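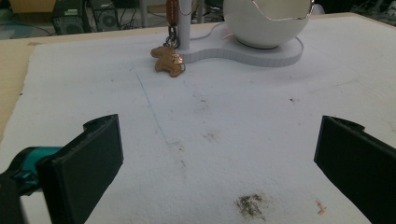
Trirnbridge, 3/23/23

Drendelent: collecting keychain demonstrations with a hand-held gripper

Our project group set out to gather examples for a learning system that should take a keychain off a small stand and put it down somewhere else, or hang it back up. We did not write any motion by hand. A person holds the gripper, does the task, and the camera on the tool records what the fingers are near. The recordings are then used to train a policy, which we call Drendelent in the rest of this report.

We started in February with a bare tabletop. The first sessions were hard to use. The fingers knocked against the wood when they came in low, and people began to slow down near the surface to avoid it, so the recordings had long pauses in them. We then laid white foam-like padding over most of the table. It has picked up smudges and scuffs, and there is a faint blue line on it. We talked about changing the sheet and decided to leave it, as a policy that only works on a clean surface is not much good to us.

The stand is part of a white lamp with a slender pole and a round shade shaped like a broken eggshell. We liked it because the shade gets in the way. A person reaching for something near the pole has to choose a side to come in from, and the two sides give quite different views from the tool. In our plan both sides count as correct, but each operator had to keep to one side for a whole block before changing over.

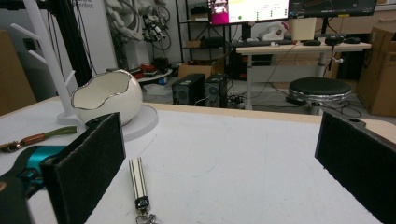 The second set-up, named Ivlow in our logs, uses the white tabletop with no padding, a branching stand with angled prongs, and more than one item within reach. A leather strap lies flat and has to be picked up by an edge. A ribbed metal key fob is a different problem, being a cylinder, and the fingers need to close on it square. We kept the computers, desk and cables in the background just as they normally are in the lab.

Each recording was checked by someone other than the person who made it. We used a small tool called Bitar to play the clip back and mark the start and end of the grasp. A clip was thrown out if the item left the camera view for too long or if the operator let go and tried again. Second tries may be useful later - we saved them in a separate folder - but they are not in the training set.

After checking we had 2,699 clips from eight operators. The split is uneven. Two of the operators did far more of the Ivlow set-up than the others, and their habit of coming in from the left is easy to spot in the data. We have not corrected for this yet. The next block of sessions will start with right-hand approaches, and the strap will be turned to a new angle before every take.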